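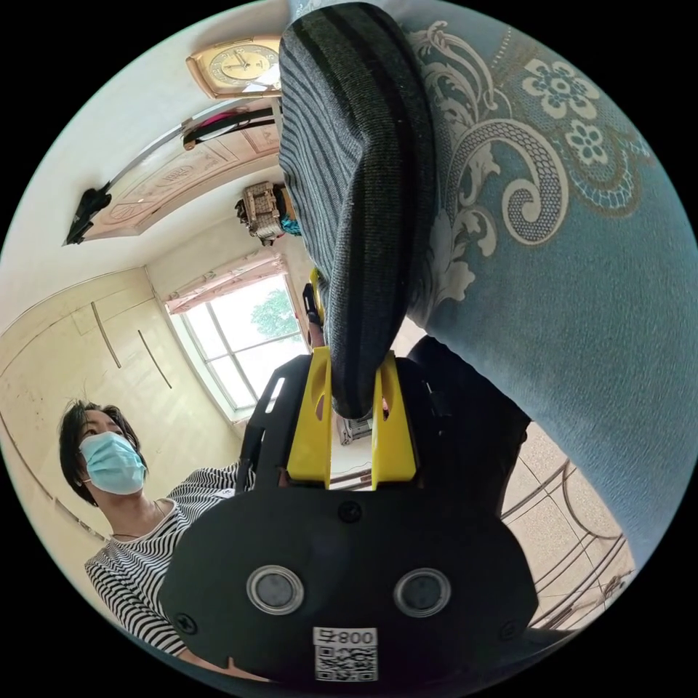

Home | News | Events | Visit | Contact

Trostdale marks 70 years of its charter with a lantern walk

2020-07-12

I'm Vitória Sequeira, and I look after events at the Trostdale Heritage Society. We've got a date in December for the charter anniversary, and I'm so pleased – it's 70 years since the town got its own council!

We'll set off from Mestier Square at 5 and walk up to the old assembly hall, where 14 local schoolchildren will read the charter aloud (all of it, even the bit about goose grazing). The Clevik Brass Band is playing us up the hill. We have 1,000 paper lanterns to give out, so come early if you'd like one.

It's free and you don't need to book. Press can ring me at the society office.

Related news
Skjelbred Bridge plaque to be cleaned
Old council minutes now open to readers
Clevik Brass Band seeks cornet players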